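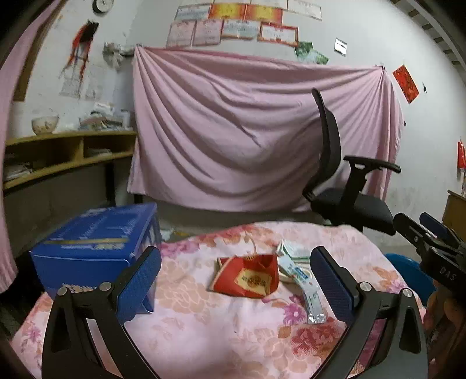 Small items on a pink floral quilt.

Found and seized property: frequently asked questions
Stidgate Police property office

How long is found property kept?
Found items are held for 90 days. Items seized as evidence are held until the case, including any appeal, is closed.

How do I claim an item?
Quote the reference number on your receipt and bring photo identification. Collection is by appointment only.

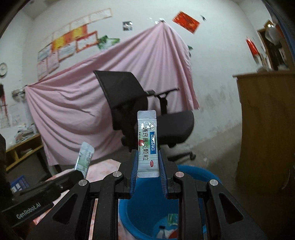
Can someone else collect for me?
Yes, with a signed letter from you and their own identification. Items valued at over £200 are released to the owner only – no exceptions.

What if my claim is refused?
Write to Dimas Khoo, property officer, at the Lidine Road station. Replies are sent within four weeks.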